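The Fuvberg film club has found its print, and I got to see it

I have been waiting to write this one for weeks, so forgive me if I run on a bit. The Fuvberg film club is going to show The Salt Ferry, the silent picture that everyone in town over a certain age claims their grandmother was in, and it's going to be a real print on a real projector with live music. I sat through a test run of the first three reels and I'm still kind of giddy!

Some background, for those of you who moved here recently. The Salt Ferry was shot along our bit of the coast in the summer of 1926 by a small outfit called Ragnarsson, which made four features and then went broke. The story is simple enough. A ferryman's daughter takes over the boat when her father goes blind, and she keeps his blindness a secret from the whole village for one winter. That's pretty much it, and it's plenty. For decades all that anyone could see was a chopped-up version with the middle missing, so she went from learning the ropes to standing in court with nothing in between. I saw that version in college and thought it was pretty but baffling.

The missing stretch came out of a storage unit in Multby. Halfdan Holst, the club's projectionist, got a call last year from a family clearing out an uncle's things, and he drove up there expecting home movies. He came back with six cans. Two of them were too far gone to save, one was a newsreel about herring, and the other three had the winter in them (the whole winter!). All told that's 772 feet of film that hadn't been through a projector in longer than I've been alive.

"I smelled the cans before I opened them," Halfdan told me. "Vinegar is bad. These weren't vinegar."

The repair work was done by Tove Grímsdóttir, who teaches the evening course in film handling and has more patience than anybody I know. She went through it by hand, frame by frame where she had to, and put in 204 new splices. Then it went to a lab for copying, and the copy is what we'll be watching. The originals are in cold storage now and will stay there. Tove would like me to mention that the tinting follows the notes scratched on the leaders, so when the night scenes come up blue, that's what the makers asked for. I had guessed it was a modern choice and I was very gently corrected.
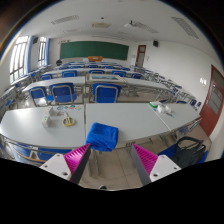
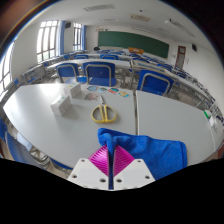 Rows of white tables in the classroom, and a blue towel on one of them.

So how is it? Well, the ice crossing alone is worth your evening. It's close to nine minutes of the daughter poling the ferry through broken ice with her father in the bow, calling out directions he's making up from memory, and the director hardly cuts at all. You just stay on her face and then on the water and then on her face again. I kept waiting for a title card to tell me what she was thinking and it never came. I don't know who taught these people to trust an audience that much in 1926, but I'd like to shake their hand.

Not everything works. There's a comic innkeeper who gets far too much time, and a dog who gets far too little. The courtroom scene still feels rushed, even with the lead-up back in place, and I wonder if there was more of it in those two ruined cans. Halfdan thinks so. Tove doesn't, and the two of them have clearly had this argument before.

The music is by Miroslava Hordiienko, on piano and harmonium, with Þórarinn Ravn on fiddle. They played along at the test run from a half-finished score, stopping now and then to scribble on it. Miroslava has kept the harmonium out of it entirely until the ice crossing, and when it comes in, low, under the fiddle, the person next to me grabbed my sleeve. (Sorry, whoever you were, I grabbed back.) She says the ending isn't settled yet. She has one version that resolves and one that doesn't, and she may decide on the night.

The screening is on 16 December 2018 at the old Ivard theater, doors at six, film at seven. The balcony has been closed since the roof repairs, so there are 91 seats and no more, and I'd get moving if I were you. Tickets are at the Ivard box office in the afternoons or at the library desk. The running time is just under two hours with one short break for a reel change, and there'll be coffee in the lobby. Title cards are in the original language with English read aloud by Kolbrún Nørgaard, which I thought would bother me and didn't. She has a good dry voice for it and she knows when to get out of the way.

There's a printed program too, with stills and a short piece by Tove on the repair. The club ordered 700 of them, which tells you they're already thinking about a second showing, though when I asked Halfdan he only said that the projector needs a new lamp first and lamps cost money. There will be a jar by the door.

If you have any old cans of your own in the attic, please don't open them near a stove, and don't try to unroll them to see what's on there. Call the club or stop Halfdan in the lobby. He'd especially love to hear from anybody whose family had dealings with Ragnarsson, even if all you've got is a postcard or a pay slip. The fourth Ragnarsson feature is still missing altogether, and he has a list of names in his coat pocket that he'll happily go through with you.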